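Section 3: Your First Batch of Cold Brew in the Tameo Pitcher

Welcome to the part of the guide most people skip ahead to, and I don't blame you one bit.

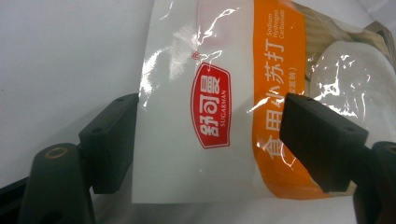 Before you start, please make sure you have been through Section 2 and given the pitcher, the lid and the mesh core their first wash. The Tameo is a simple thing once you get the hang of it, and after a batch or two you'll be doing all of this half asleep (which is how most of us at Drusano do it, since the best time to strain coffee seems to be before breakfast).

What you'll need

The Tameo pitcher with its mesh core, lid and gray gasket
Coarse ground coffee, enough to fill the core to the lower line
Cold drinking water
A long spoon
A second jug or bottle with a lid, for storing the finished concentrate

A word on the grind. Ask for coarse, and if the person at the counter asks "how coarse?" tell them French press or a touch bigger. On the Haddad hand grinder, which a good many of you bought together with the pitcher, that means setting 9. Fine espresso grounds will slip through the mesh and leave you with a layer of mud at the bottom of your glass.

Making the batch

1. Set the pitcher on a level counter and take off the lid. Lift the mesh core straight up. If it feels stuck, give it a small turn to the left first.

2. Spoon the coffee into the core until it reaches the lower line. Tap the side gently to settle it, but please don't press it down.

3. Lower the core back into the pitcher and turn it to the right until you feel it seat. It's a soft bump more than a click.

4. Pour the water slowly through the coffee, going in little circles. Stop when the pitcher is half full and wait for a minute or so. The grounds will swell up and look a bit alarming – that's fine, let them.

5. Give the grounds a slow stir with the long spoon, then add the rest of the water, up to the upper line. The upper line on the large pitcher is the 2000 ml mark.

CAUTION: Never use hot or boiling water in the pitcher. The walls are not made for it and may crack. If you like to wet your grounds with hot water first, do it in a separate heatproof bowl and let everything cool completely before you go on.

6. Fit the gasket into the groove of the lid with its flat side down, then press the lid on evenly all the way around.

7. Put the pitcher in the refrigerator, standing upright. The lid keeps out the smell of last night's onions very nicely, but it isn't meant to hold liquid if you lay the pitcher on its side.

8. Leave it overnight. Anneliese Hinrichs, who wrote the first edition of this guide and still answers a lot of your letters, puts hers in at 8 in the evening and takes it out at 10 the next morning. You may like yours shorter and brighter, or longer and heavier.

9. Take off the lid, lift the core until it clears the liquid, and rest it on the two small hooks inside the rim. Let it drip for a few minutes.

Note: Try not to squeeze or shake the core to hurry it along. You'll get a little more coffee out of it, but you'll also get the bitter part.

10. Pour the concentrate into your storage jug, cover it, and keep it cold. We like it best in the first 3 days.

Serving

What you have now is a concentrate, so go easy. Start with equal parts coffee and cold water over plenty of ice, taste it, and work from there. Milk, oat milk or tonic water can all stand in for the water. For an after-dinner glass, a spoonful of simple syrup and a strip of orange peel are lovely together, and we have known people to add a splash of dark rum as well.

If you own the Fesurura tap stand, stop here and read Section 5 before filling it. The tap needs its own rinse the first time.

If something seems off

Coffee tastes weak: check that you filled the core to the lower line, and leave the next batch in a couple of hours longer.

Coffee looks cloudy: the grind is probably too fine. Pour the batch through a paper filter and go coarser next time.

Lid won't sit flat: the gasket is most likely upside down. Take it out, flip it and try again. Replacement gaskets are part number 308 on the order card in the back of this guide.

Emptying and cleaning the core is covered in Section 4. If you can't get to it right away, at least knock out the grounds and rinse the mesh under the tap before they dry on.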